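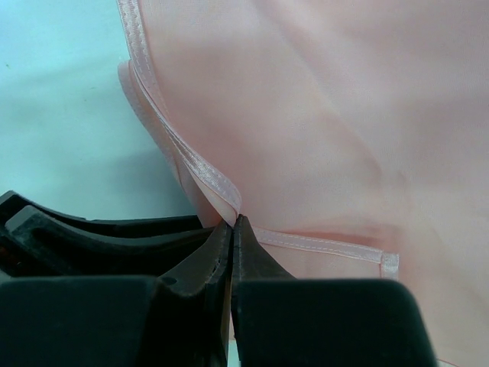
The Tarham Recorded Music Programme has completed the first six months of its current grant, and this report sets out what has been done with the award, what remains to be done and where the plan has changed. The main work of the period has been the recording of the second Gakness album, the preparation of its lead single and the first round of live dates. The sleeve and the stage backdrop have both been settled in the same period. The band asked for a plain look after the crowded artwork of their debut, and the palette agreed with the designer is pale pink cloth against light turquoise, with a narrow band of shinier pink satin as the only ornament. The same colours will be used for the single, the album and the tour poster.

Recording

Recording took place at the Nilley studio in two blocks, the second ending in February. The original application allowed for 20 studio days and all of them were used. Eleven songs were recorded, of which nine are expected to appear on the album. The two others will be kept for the digital edition. Vocals for the closing track were recorded again in the second block at the request of the producer, Delwyn Gilchrist, who felt that the first version had been sung too high for the arrangement. Mixing is complete for 6 songs and the rest are in hand.

String parts were added to three songs by players from the town's youth orchestra. This was not in the application. The cost was met from the sum set aside for instrument hire, as the studio's own piano proved to be in good order and no other was needed.

Lead single

The lead single, Sârbu, has been mastered and delivered to the distributor. It is a dance track built on a fiddle figure, and is a good deal faster than anything on the first record. A radio edit was prepared after two stations told us that the full version was too long for daytime play. We would ask that the title be printed with its accent in any material issued by the fund - it was left off in the last newsletter.

Live dates

Four concerts were given during the period, all in venues holding fewer than 500 people. Total attendance was 2,991 over these and the three support slots added in the spring. The Tarham date sold out. The weakest night was the second support slot, where the running order was changed late and many of the audience had not yet arrived when the band went on.

Budget

At the date of this report, May 12, 2025, 69 per cent of the grant has been spent. Studio hire and session fees came in on budget. Travel is over, chiefly through the hire of a larger van for the support slots, and we expect to recover this from the promotion line. No additional funds are requested.

Changes to the plan

The album release has been moved from early to late autumn. The pressing plant could not confirm its earlier slot, and the band preferred to issue the vinyl and digital versions together. The video for the second single will now be made after the summer festivals. We should be grateful for written agreement to both changes.

Next period

The remaining songs will be mixed and the album mastered by the end of July. Test pressings are due in August. Delwyn Gilchrist will continue as producer until the masters are approved, and a full statement of accounts will be sent with the final report.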